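Filed under: Open Days / Visitor Questions
Print this page | E-mail this page

Robot Open Day at the Dornaver Workshop: Your Questions

Updated Jul 8, 2025

We had 153 visitors through the doors at our March open day, and the questions haven't stopped since! I've gathered the ones I hear most. If yours is missing, send it in and I'll add it. - Iddrisu Bawa, open day host

What will I get to see?

Robot arms working on real desktop computers. The main demonstration is a processor job: the arm picks up a CPU, carries it over to the motherboard and lines it up with the socket. We also run a memory station and a cable station, though the cable one is still pretty rough (cables flop around, and the arm has opinions about that). You can stay at one bench the whole time if you like. Plenty of people do.

How long is a visit?

Plan on two hours. The processor demonstration starts every half hour, and in between you can wander and talk to whoever is at the benches.

Do I need to know anything about robots or computers?

Not a thing! In March I had a retired baker and a ten-year-old asking better questions than I do. We explain the parts as we go, and there's a table of old boards you can pick up and turn over in your hands.

Why use old office machines?

They're cheap, they're sturdy, and we can get a lot of them. Tanduslow Recycling passes along desktops that would otherwise be stripped for scrap. They come in different shapes, too, so the arm has to cope with heat sinks, brackets and cables in different places from one case to the next. That's the fun part for us.

Is the arm doing it by itself?

Sometimes. We show it both ways. First one of us steers the arm by hand controls, then we let the Akholm software have a try. I always tell people which is which before we start, so please ask if you missed it.

How good is it at this?

Better than last year! We logged 100 practice tries at the processor job in the week before the March event, and I'll happily bring up the whole list on the bench laptop, misses included. The hard bit is setting the chip down flat and facing the right way. Pins in a socket bend very easily, and there's no pushing your way out of a crooked start.

Can I try steering it?

Yes, at the Kramer bench. You get a practice block and a padded tray, and there are 4 places per session. Put your name on the sheet when you arrive. We keep visitors off the live processor bench - those sockets are fragile and we'd like to have some left by the afternoon.

Where should I stand for the best view?

Go for the left side of the bench, near the monitor. It shows the view from a small camera at the gripper, and that's where you can follow the chip as it comes in over the open socket. From the floor you mostly see the back of the arm.

Can I take photos or video?

Please do. No flash near the benches, though. The metal lid on a processor is shiny enough already, and a flash can throw off the camera.

Is it loud?

Quieter than most people expect. The arms hum a little and the air line clicks. Ear protectors in kids' sizes are in the bin by the door.

What does the processor step look like up close?

With the load plate swung up and the socket open, the chip is held by its sides between two black gripper fingers. We used a Dell board for this one.
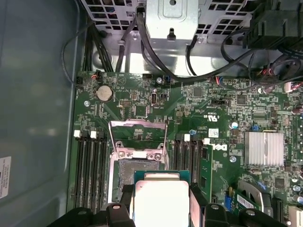
Can I bring a school group?

We'd love that. Groups come in the morning, before the general visit, and we ask for one adult with every eight students. Write to us a month ahead and tell us the ages, and we'll pick the benches to match.

Is there parking?

There's a small lot behind the building and street parking out front. The back entrance has a ramp, and all the benches are on the ground floor.

Print this page | E-mail this page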